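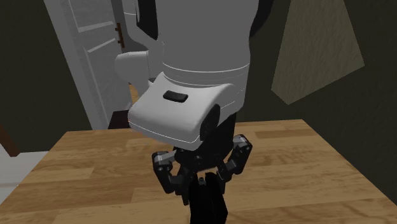 Femell Robotics | Simulation and Demonstration Team

About us

We are the group at Femell that builds and runs the simulated rooms our robot arms practice in. We also run the open days. The two jobs ended up with the same team because the simulator is what most visitors ask to see, and the people who keep it running are the ones who can answer questions about it.

Our office and the demonstration room are on the second floor of the Dernolwood building. Femell's assembly work and the main test hall are on the ground floor and belong to other teams. Their pages are linked from the company menu.

What we do

Before a new motion is tried on a real arm, it is run in the simulator. We build the room, place the furniture, set the lights and load the robot model. A typical room has a table, a door and a few plain walls. The arm starts above the table with its gripper open, and the software takes it from there. If a motion fails, we look at the recording, change one setting and run it again.

The library now holds 76 rooms. Most are kitchens, offices and small living spaces. Rooms are checked by a second person before they go into the library, mainly for wrong sizes and for furniture that has been set a little above or below the floor. Table heights cause the most trouble. A gripper that stops just above one tabletop will run straight into another, so we keep a list of every surface height and update it when a room changes.

The simulator itself is called Obi. It was written at Femell and has been in daily use here for several years. Obi handles the physics, the pictures and the recording. We do not sell it as a separate product, though partner schools can use it under an agreement with us.

Open days

We hold two open days a year, one in January and one in summer. The next is Tue 26 July, from 10 a.m. to 4 p.m. Entry is free, but you need to book, and each group is limited to 19 people because of the size of the demonstration room.

A visit takes a little under two hours. It starts with a short talk on what the company makes. After that the group moves to the demonstration room, where one of us runs a simulated task on the large screen and explains what the arm is doing. Visitors can then take a turn at the controls. There are two stations, one with a keyboard and one with a hand controller. Most people pick up the hand controller faster. The usual first exercise is to bring the gripper down over a table and stop before it touches. It is harder than it looks, mostly because depth is difficult to judge from a single view, and we let people switch views once they have tried it the first way.

The last part is a walk through the test hall, where the same kind of task is done on a real arm behind a safety screen. Closed shoes are required in the hall. Please do not take photographs there. In the demonstration room you may take as many as you like.

At the January open day we had 123 visitors, the most so far. The afternoon groups ran late and some people had a shorter turn at the controls than they should have. For the summer date we have added 25 minutes between groups and moved the questions to the end of the visit.

School and college groups

Groups from schools and colleges can come on other days by arrangement. We ask for students of 14 or older and one adult for every eight students. The visit follows the same order, with more time at the controls and a worksheet that teachers can request in advance. Prulluren Technical College sends its second-year class every spring, and several of the worksheet exercises came from teachers there.

We can also do a demonstration at your school if you have a room that can be darkened and a screen with a standard video connection. We bring the computer and both controllers. The real arm does not travel.

Getting here

The entrance for visitors is on the north side of the Dernolwood building, next to the bicycle racks. Sign in at the front desk and wait in the lobby, and one of the team will come down for your group. There is an elevator to the second floor. Parking is limited on weekdays and the lot across the street is usually the better choice.

Contact

To book an open day place or ask about a group visit, use the form on the Visits page and choose "Simulation and Demonstration" from the list. We answer within three working days. If you need to cancel, please tell us so that the place can go to someone on the waiting list.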